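Projektbericht Wahlfach "Gesundheit und Ausbildung"
Gruppe Kerell, Abgabe September 2025

Thema: Warum brechen Pflegeschüler im ersten Jahr ab, und was hilft dagegen?

Ausgangslage
Die Pflegeschule Stoltard verliert jedes Jahr Leute, meist schon vor der ersten Zwischenprüfung. Unser Auftrag war, rauszufinden woran das liegt. Betreuung: Đức Ông, Praxisanleiter auf der Inneren. Zeitraum Mai bis Ende der Sommerferien, also knapp.

Vorgehen
Fragebogen mit offenen und geschlossenen Fragen, verschickt über den Verteiler der Schulen in Stoltard und Lernorthorpe. Angeschrieben: 1.029 Personen, aktuelle und ehemalige Schüler. Zurückgekommen sind 300 brauchbare Bögen. Dazu 2 längere Gespräche mit Ehemaligen, beide aufgenommen und abgetippt (dauert ewig, das nächste Mal früher anfangen). Budget vom Förderverein Ung: 3.000 Euro, davon das meiste für Druck, Porto und Fahrtkosten.

Ergebnisse
Am häufigsten genannt: Schichtplan kommt zu spät. Wer pendelt, kann nichts planen. Danach fehlende Anleitung auf Station. Viele schreiben, sie seien ab dem ersten Tag einfach mitgelaufen, ohne festen Ansprechpartner. Geld kommt erst danach, das hatten wir anders erwartet. Im Entwurf stand noch die Hypothese "Vergütung ist Hauptgrund", die müssen wir so streichen.

Der Umgang mit dem Tod wird selten angekreuzt, taucht aber in den freien Antworten ständig auf. Eine Befragte schreibt, sie habe nach ihrem ersten verstorbenen Patienten normal weiter Essen verteilt und erst zuhause geweint. In beiden Gesprächen kam etwas ähnliches. 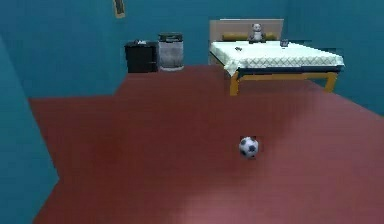

Abb. 1: Simuliertes Zimmer mit Fußball, Computergrafik

Unterschiede zwischen den Schulen: In Lernorthorpe gibt es Lerntandems, also erstes Jahr mit drittem Jahr zusammen. Wer ein Tandem hatte, bewertet die Anleitung deutlich besser. Ob das am Tandem liegt oder daran, dass dort die Stationen kleiner sind, können wir mit unseren Daten nicht trennen.

Probleme
Rücklauf bei den Ehemaligen schlecht, viele Adressen veraltet. Frage 7 war missverständlich ("Wie oft wurden Sie angeleitet?", pro Woche oder pro Einsatz?), ist deshalb nicht ausgewertet. Ausserdem haben wir die Nachtdienste vergessen, stand nirgends im Bogen. Zwei Leute haben es uns an den Rand geschrieben.

Vorschläge
- Dienstplan für Schüler vier Wochen vorher, schriftlich
- fester Praxisanleiter pro Einsatz, mit Vertretung
- Tandems auch in Stoltard testen, erstmal ein Kurs
- Nachgespräch nach dem ersten Todesfall, nicht freiwillig sondern im Plan drin

Herr Ông hat die Vorschläge gelesen und hält den zweiten Punkt für machbar, den ersten bei der jetzigen Besetzung eher nicht. Die Schulleitung hat sich noch nicht gemeldet.

Offen
Anhang mit den anonymisierten Freitexten wird nachgereicht, Tabelle 3 muss noch neu formatirt werden. Abrechnung mit Ung läuft, zwei Fahrkarten fehlen noch.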